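Rumside
@rumside
13 Dec 2022

OK, the new timetable is out and the Rasitz to Rustitz line is still on it, so I'm finally doing the thread I've been threatening to do. It's going to be long and it's about a small train. Mute me now if you need to!

The basics: one track, 108 kilometers, 12 stops. You can do the same trip by bus in less time and most people do. I have taken the bus once. It had better heating and I remember nothing else about it.

Sit on the left leaving Rasitz. I know everybody says the right because that's the river side, and the river is lovely, but the trees have grown up so much that you mostly get branches. On the left you get back yards for the first stretch, and back yards are the best thing you can see from any train anywhere.

Things I have spotted in back yards on this line: a full-size carousel horse, a rowboat planted with cabbages, somebody's laundry sorted by color from white to black along the whole line (I think about this person a lot), a goose sitting in a child's car seat.

After the back yards come the beet fields. In November they pile the beets along the track in these long gray heaps and it smells like wet dirt and sugar. I love it. My sister says it smells like a basement. We're both right.

The middle section is where the train gets really slow. There's an old bridge with a speed limit on it, and the driver creeps up to it as if it were asleep. If you have tea, this is the time to pour it.

Speaking of which, bring your own. There used to be a kiosk on the platform at Rasitz and it closed. There IS a bakery across the street from the station called Chraibi, and if you have time before your train, please, please go. They do a flat semolina bread with honey that they'll wrap in paper while it's still warm. Get two. You'll want the second one by the bridge.

(Chraibi takes cash only for small stuff, so keep some coins on you. I've had to buy a whole tray of almond cookies to reach the card minimum. Not a complaint.)

Halfway there's a long stop where we wait for the train coming the other way. On paper it's a few minutes. I once sat there for 40. Everyone got off and stood around in the sun, two guys started playing cards on a suitcase, and a woman gave me half a pear. One of my favorite afternoons of that year, and I was late for a dentist appointment!

Also at the long stop: look at the station clock. It has roman numerals with the four written as IIII. Then look at the clock on the other side of the same building. IV! Same clock, same pole through the wall, different four. I have asked about this and all I've ever gotten is a shrug.

Getting a few replies about winter already so let me do that now. Yes, it runs in the snow. Yes, the doors stick. You have to push the button and then lean on the door with your shoulder. Regulars do this without looking up from their phones and it's kind of beautiful.

The seats are over the heaters, so one leg cooks and one leg freezes. Swap sides at the long stop. Wear boots you can loosen.

Someone asked about bikes. 3 per train, in the last car, first come first served. In summer I'd get there early, in winter you'll have the whole rack to yourself.

Someone else asked if there's anything to do in Rustitz once you get there. Kind of! There's a covered market in the mornings, a swimming pool with a very serious diving tower, and a path up behind the church where you can see the whole last curve of the line. If you time it right you can watch your own train head back without you. I've done this by accident and on purpose.

The last stretch is all orchard and then a tunnel so short that the lights don't have time to come on. Kids scream in it every single time. Grown-ups too if there are enough kids to hide behind. I scream.

Tickets: buy the day pass, even one way. It comes out a little cheaper than a single if you start after the morning rush, and I can't explain the pricing and have stopped trying. It also lets you hop off wherever you like, and you should. Stop number five has a cat.

I'm riding it again before the end of the year, thermos and all. If you've got a slow line near you that you're fond of, tell me where to sit and what to eat, I'm making a list and I want to try every one of them!

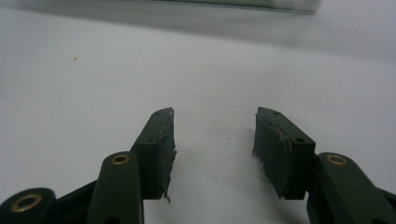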